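Pulleck Rules

The Pulleck Rules are a set of working practices for running two-armed robots at tables where people may be standing nearby. They cover table layout, screw checks, cable routing, and the conduct of anyone holding a stop button. They were first written down by Somtochukwu Nwosu in Pulleck, on one side of a sheet of paper, and have since grown to 35 pages, of which the original side is still the part most people read.

Background

Nwosu drew up the first version after a January open day in Olurton, during which a robot arm politely handed a visitor's lanyard back to the visitor while the visitor was still wearing it. There were no injuries. The incident log, later printed as an appendix, runs to 151 words, and the word "tugged" appears in it four times.

The rules have no legal force. They are meant to sit on top of whatever safety law applies locally, and the opening paragraph says so twice, in slightly different words, the result of an edit that was never finished.

Table rules

The best-known section deals with the shared table. Objects to be handled should be light, blunt, and easy to tell apart by color. Bowls are preferred to plates, as small items stay where they are put. Glass is not allowed, and neither is anything the operator would be sad to lose.

Where two hands work over one table, a single hand is given right of way before the run begins. The other waits. Earlier drafts let both hands move at once if the operator was "confident," a word that was removed in the second edition along with most of its supporters.

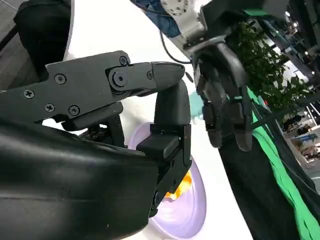 Gripper beside a lavender bowl, with a second robotic hand over the same white tabletop.

Fasteners and cables

Every exposed screw on a gripper is to be checked by hand before the first run of the day, and the pivot bolt at each finger joint is checked again at midday. The Ojo amendment, named for the workshop that asked for it, adds that the person who loosened a screw should be the person who tightens it. Records are kept on paper, in ink.

Cables near the wrist may be left slack enough for the full range of motion but no slacker. The rules call a loop that can catch on a finger a "hopeful loop" and require it to be tied back. This is the only joke in the main text, and there have been two formal requests to delete it.

People

Spectators stay behind a marked line. The operator may cross it only with the arms stopped, and a second person must hold the stop button while this happens. The button may not be put down on the table, lent to a child, or used as a paperweight - all three bans were added in the same revision.

Reception

Gonden, a trade show that hosts live robot demonstrations, adopted the table rules in full and the paperwork rules in spirit. Critics have said the text is too long for a busy stand and too short for a factory. Nwosu has agreed with both. The current printing, of 1,250 copies, includes a fold-out card with the 6 checks to be made before power is switched on, the last of which is to read the card.

See also

Emergency stop
Risk assessment
Robot end effector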